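Memory Lane: pictures from the Promdale bench

Hi and welcome back! I promised a gallery for February and then let it slide, because the bench ate all my evenings. The Promdale project is our attempt to teach an arm to do the fiddly jobs inside a desktop computer, and at the moment that means memory modules. Getting them out, getting them in, getting them in the right way round. The learning system (we call it Anov, and I've given up explaining why) needs examples before it can do anything at all, so most of my work these days is making examples. I drive the arm by hand, the wrist camera records, I save or I throw away, and then I do it again.

The total stands at 3,707 saved runs. Of those, 2,191 are removals, which are a lot easier to record, so I do them when I'm tired. Insertions I save for mornings with coffee! I tossed 104 runs last month, mostly for the same silly thing: I'd pause halfway to think, and then the recording has a long stretch of nothing in it. Anov picks that up and pauses too. It learned my dithering before it learned anything useful.

I do the sessions in blocks and change something between blocks: the lamp, the angle of the case, which slot gets the module. Early on I left everything alone for 1,000 runs straight because it felt scientific, and what I got was a system that was great at one slot under one lamp. So now I mess with things constantly. It's slower and my notes are a disaster, but the runs are better.
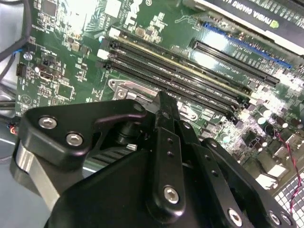 Wrist view over the slots, one module seated and the finger close by. I love how much board you get from down here, and the graphics card has its lettering backward, so it's QUADRO in mirror writing.

Brennan wrote in to ask whether I keep the runs where the grip slips and I have to go back for a second try, or whether those count as failures. At Priltholm they had thrown theirs out for months, and the arm they ended up with had no clue what to do after a miss.

Good question, and I keep them! I didn't at first (see above, under silly things). A slip followed by a decent recovery goes in with its own tag, and I've started making some on purpose, coming in a bit too far to one side and then correcting. It feels weird to practice being bad at something. What I do toss is a slip where I flail for ages before getting it, since I'd be embarrassed to have that copied.

Next up is more insertions, and after that I want to try the latches on their own as a separate task. I also owe everybody a proper page on how I tag things, once I've settled on the tags. If you record this kind of data yourself and have a good way to label a near miss, please drop me a line, mine currently just says "hmm."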